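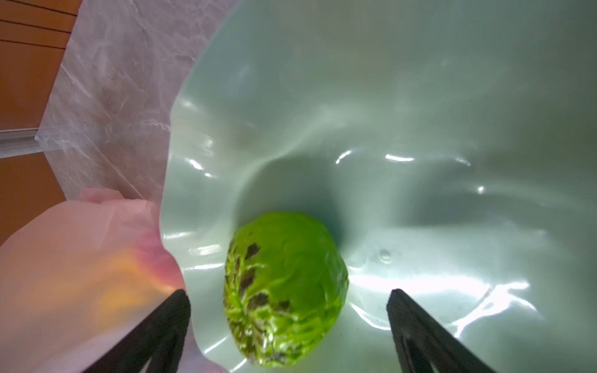
A head of green cabbage in a pale green plastic bag, with dark blemishes down one side.

Storing the Fall Cabbage

A firm head of cabbage loses water from the moment it is cut. The outer leaves go first. They turn leathery at the margins, then pale, and the head drops weight before it looks any different on the shelf. Plastic slows this down. It also holds moisture against the leaf, and any damage already present on the surface has better conditions to spread.

For that reason the bag matters less than the inspection before it. Heads with dark spots or streaks on the outer leaves should be kept apart from clean ones and used early. Surface marks often stop within the first 2 leaves. To check, peel back one leaf at a time over the marked area and look at the ribs. If the discoloration follows the rib toward the core, cut the head in half the same day. Trim away everything soft or off-smelling, and discard the head if the core is affected.

Growers who supply the Prurngate market start bringing in storage types in September. These are dense, slow to wilt and heavier than they look. The early summer types still on sale beside them have looser tissue and a shorter life, and the two should not share a drawer plan.

At home, leave the head unwashed and keep the wrapper leaves on. Use a bag large enough to close without pressing on the leaves. Fold the neck over once and leave it untied. Set the refrigerator near 35°F and put the bag in the crisper, stem down. Condensation on the inner wall after the first night is normal; turn the bag inside out, shake it off and put the cabbage back.

A cut half behaves differently. The exposed face browns and dries, so wrap it tight against the surface and plan on 8 days at most. Shave off a thin slice before using the rest.

For slaw, 300 grams of shredded leaf serves four as a side. Salt it, leave it for 15 minutes in a colander, and press out the liquid before dressing. Older heads give up less water and need less salt. Trimmed wrapper leaves that are sound but tough can go into stock, though they will dominate it if simmered too long.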